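Teaching by Demonstration, Week 3 Notes
Lecturer: Iestyn Gethin
Notes revised 2021-09-26

Before we start, a word about last week's reading. Several of you wrote to say that the chapter on trajectory encoding was heavy going, and I agree with you, it is. Don't worry if the middle section went over your head. We'll come back to it once you have some recordings of your own, and I promise it is a good deal friendlier when the squiggly lines on the plot are lines your own wrists made.

3.1 Three ways to show a robot what you want

The oldest way is to take hold of the arm and move it. This is called kinesthetic teaching, and if you have ever guided a small child's hand around the letter S you already know how it feels. The joints go slack (or nearly slack, depending on the arm), you lead the hand through the motion, and the joint angles are saved as you go. It's lovely for a first lesson. The trouble comes when the task needs two arms, as most household tasks do, and you find yourself hugging the machine and standing in front of its camera at the same time!

The second way is teleoperation. You sit somewhere with a controller, or with a smaller copy of the arm, and the real arm follows along. Everything you record is something the robot can physically do, and that is a great comfort later on. The price is that you lose your sense of touch, or most of it, and you slow down. Hywel Powell will run the teleoperation bench in week 5 and he likes people to arrive having read the safety page, so please do.

The third way is the one we spend the rest of today on. You leave the robot out of it for the moment, pick up a pair of hand-held grippers, and do the job yourself. The fingers of the gripper are made to resemble the fingers the robot will use, so what you learn about grasping a cup carries over fairly well. You can walk into any room with a table in it and get to work.

3.2 Working with hand-held grippers

People come to this expecting it to be easy, and for the first few minutes they tend to be quite cross. Your own hand has a palm, five fingers and a great deal of skin, and you have just traded it for a pair of jaws. Slow down. Pick up something dull, put it back, pick it up again from the other side. Arwel Vaughan had last year's group spend the whole first session in February doing only that, and their recordings were the tidiest we've had.

Pay attention to your elbows as well. A gripper adds length to your arm, so the natural thing is to stand back from the table, and then you end up reaching from the shoulder and getting tired. Stand close enough that you can bend over the work a little without straining. If you are carrying equipment on your back, have your partner check the strap before you lean forward. 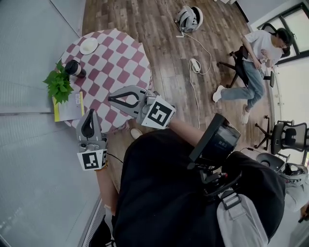

Figure 3.1. Demonstrating with two hand-held grippers at a round table. Note the black-and-white markers on the gripper bodies.

The markers deserve a paragraph to themselves. A square fiducial marker is a pattern of known size and shape, and when a camera sees one clearly, software can work out where it is and which way it is tilted. Fix the marker firmly to the gripper and you know where the gripper is too. If you cover a marker with your thumb, or turn it away from the camera, that source of position information is gone until the marker comes back into view. Some systems fill the gap with other sensors and some simply guess, and you'll want to know which kind you are using before you trust the numbers.

The jaws need tracking separately. Knowing where a gripper is doesn't tell you whether it is open, and a demonstration in which the opening is wrong by even a small amount will teach the robot to squeeze thin air beside the cup. For the Uvdale exercise we log the opening as a number from fully closed to fully open, and we ask you to close and open both grippers twice at the start of every recording so that we can check the range.

3.3 What makes a good demonstration

I am asked every year how many demonstrations are enough, and I'm afraid the answer depends on the task. For the tabletop exercise each pair will record 50, and across the whole class we hope to end up with roughly 2,000. Please vary them. Move the objects, start from the other side, lay the cup down for one take and stand it up for the next. Fifty copies of the same careful motion will give you a robot that can do the job only when the cup is exactly where you left it.

At the same time, try to agree with your partner on a strategy. If one of you always takes the cup by the rim and the other always takes it by the body, a simple learner may average the two and grab neither. Tadeo Figueroa has a very nice plot of this from his own project, and he has kindly let me show it next week.

Leave your honest mistakes in if you recovered from them. A slip followed by a second try is useful, as it shows the robot a way back. A recording where you stopped to talk to a friend halfway through is another matter, and you may throw that one out with my blessing.

3.4 For next time

Read the Rundel notes up to the section on time alignment. Skip the proof.

With your partner, choose one task from your own kitchen that needs both hands, and write half a page on where each hand has to be and what it is waiting for. Opening a jar is taken (everybody chooses the jar).

Sign up for a gripper slot with Aled Nicholas. Slots are 80 minutes, including setup, and he will need both names.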